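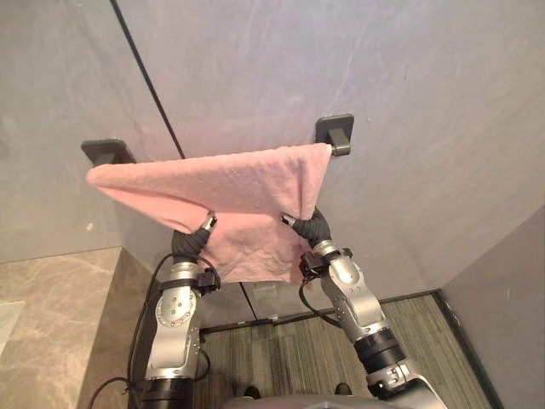
How long can I keep using eye drops once the bottle has been opened? Mine are for dry eyes, the box went out with the recycling, and the bottle just has a tiny picture of a pot with its lid off.

horkholm_hal
Most bottles of eye drops should be thrown away four weeks after opening, though some preservative-free ones last longer and single-use ones don't last at all. The leaflet will say which sort you have. If it went the way of the box, a pharmacist can tell you from the name on the bottle.

odano
I've had mine since June and I can still see. Just sniff them, if they smell all right they're all right.

probert_2
Please don't sniff them. Drops can pick up germs without smelling of anything, and the expiry date printed on the bottle only counts while it's sealed. I write the opening date on the label in biro, then spend the next month trying to read my own writing.

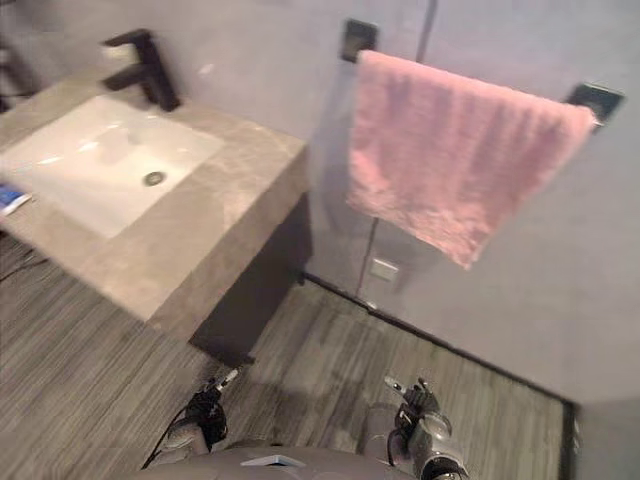 The other half of it is how you put them in. Wash your hands first, look up, pull the lower lid down and let one drop fall without the nozzle touching anything, least of all you. If you use 2 different kinds, leave 10 minutes between them unless you've been told otherwise - the second lot otherwise rinses out the first. A bathroom with a stone top round the basin, as here, gives you somewhere to put the cap down, and the pink towel on the rail will do for your hands if it's clean, but keep it off your eyes and use a fresh tissue for the dribble down your cheek. There is always a dribble. If your eye is painful, very red or your sight has changed, leave the drops alone and get it looked at today.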